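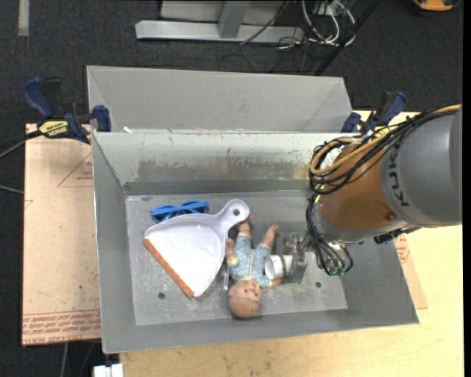

The white dustpan with the orange-brown edge, in the front bin together with a doll, a cup and blue glasses.

Temba hand dustpan, white -- review after six months
Reviewed by Simin Kordestani, December 2018

I bought this dustpan in June, when the handle of my old one broke in two pieces. I am not a person who normally writes reviews of cleaning things, but I looked for an opinion on this model before buying and I could not find any, so maybe mine is useful to somebody.

First, the good side. The pan is very light and the mouth is wide. I can collect the crumbs under our kitchen table in one go, where before I needed to do it in two or three. The handle has a rounded shape and it does not hurt the hand. I have small hands, and my husband Kamran has large ones, and we are both content with it. At the end of the handle there is a hole for hanging. It is rather small. On a thin nail it hangs well, but my wall hook was too thick and I had to change it.

The strip on the front edge is what I was most curious about. On tiles it lies flat and very little dust goes under. On our old wooden floor, which is not even, a fine line of dust always stays behind and I must turn the pan and sweep again from the other side. With flour it is the same -- I finish with a damp cloth.

Now the less good side. It is sold without a brush, and the shop page does not say this clearly. I use the brush from the old set and it does not fit inside the pan, so the two must hang separately. Also the white colour shows every mark. Coffee powder washes off with warm water and soap, but after I swept the balcony a grey shadow stayed in the corners for weeks.

I looked also at the Budura pan before I decided. It has a higher back wall, good for bigger rubbish, but it felt heavy in the shop and I put it back.

Would I buy the Temba again? For a kitchen or bathroom with tiles, yes. If you have old floorboards, I would first try one from a friend. I give it four stars from five, and the missing star is for the brush.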